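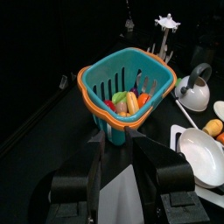

Figure 2. Square basket with slotted walls and an orange rim, of the general type discussed in Section 4.

4. Household containers and the sorting of laundry

4.1 Sample and method

The survey was sent to 3000 households in the towns of Tornum and Tenulora, and 2376 usable replies came back. Each household was asked to list the containers it used for clothes between wearing and washing, to say where these were kept, and to note who normally emptied them. Replies were coded by two readers working separately. Where the readers disagreed, the reply was read again by both and a single code was agreed. Replies that mentioned only a washing machine drum or a chair were kept in the sample and coded as "no container".

A smaller group of 27 households also kept a diary. The diaries covered September, when most schools had gone back and weekday routines had settled. Diary households wrote down each wash, what went into it and how full the container was when it was emptied. The diary form was adapted from the one used in the Athumani study of kitchen waste, with the questions on food removed.

4.2 Size and position

Small open containers were common in both towns. Many respondents owned one large hamper and several smaller baskets, and used the smaller ones for socks, cloths, swimming things or baby clothes. Plastic baskets with slots or holes in the sides were often kept in bathrooms, and respondents gave airflow as the main reason. Wicker and fabric were more often found in bedrooms. Cost was mentioned less than we had expected, though this may reflect the wording of the question, which asked what people liked about a container before it asked why they had bought it.

Position mattered more than size. Households that kept a container in the room where people undressed reported fewer clothes left on the floor, whatever the volume of the container. The difference was clearest in flats with a separate bathroom and toilet. In Tenulora, where older houses often have the washing machine in a cellar, clothes were usually moved twice, first into a bedroom hamper and then into a basket that could be carried down the stairs.

4.3 Colour as a sorting aid

Some households used the colour of a container to show what belonged in it. The rule was rarely written down. Respondents described it as something everyone in the house knew, but the diaries suggest otherwise - in several homes the adults gave different accounts of the same basket. Labels were more reliable, and were found mainly in homes with three or more children.

The Zultimo trial reported that coloured containers led to better sorting of household recycling. Our results do not support the same claim for laundry. Mixed loads were as frequent in homes with a colour rule as in homes without one. Laundry is also sorted a second time at the machine, so a mistake at the basket is easily put right and may never be noticed by the person who made it.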